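Last updated: November
Misix Working Papers, Household Sorting Series
Posted in November by the Kpodo project group

3.2 Bin layout and item placement

Sorting of small household discards was studied at tabletop scale. Each layout used small open-topped bins set side by side toward the back of a rectangular work surface, leaving the front and both sides free for items not yet assigned. Bin color was the only cue to category. No labels or printed symbols were attached to the bins, as earlier work in the Zano kitchens had found that labels slowed the choice for items that fit more than one category.

The full item set contained 57 pieces. Paper and tissue were grouped together, as were sponges and other cleaning blocks. Flat cards formed a separate group and were the most frequent source of disagreement, with 37 placements changed on review. Items that could not be identified at a glance were left on the table until the rest had been placed.

Bin size was kept similar across colors so that fill level could be compared by eye. Crumpled paper occupies far more volume than its weight suggests, and a single piece can take up most of a bin of this size. Figure 4 shows one layout with black, yellow and green bins. The black bin holds crumpled white paper or tissue, the yellow bin a teal-blue block, and the green bin a white card with a red circular mark. Two small items lie on the table outside the bins, one to each side.
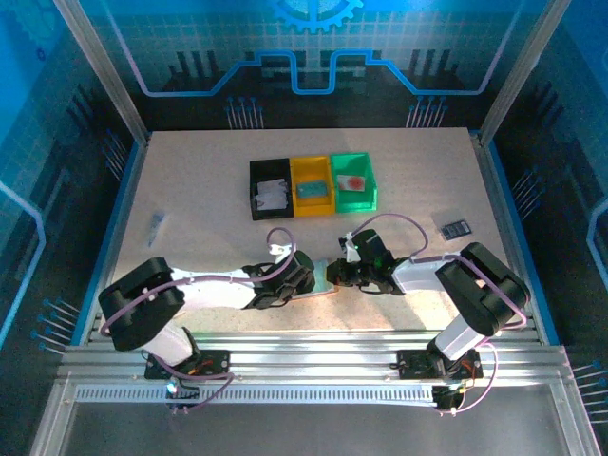
Figure 4. Three-bin layout on a beige speckled surface.

3.3 Scoring

A placement was scored when the item lay fully inside a bin. Items resting on a rim were scored as unplaced. Changed placements were entered under the final bin only, following the Ata protocol.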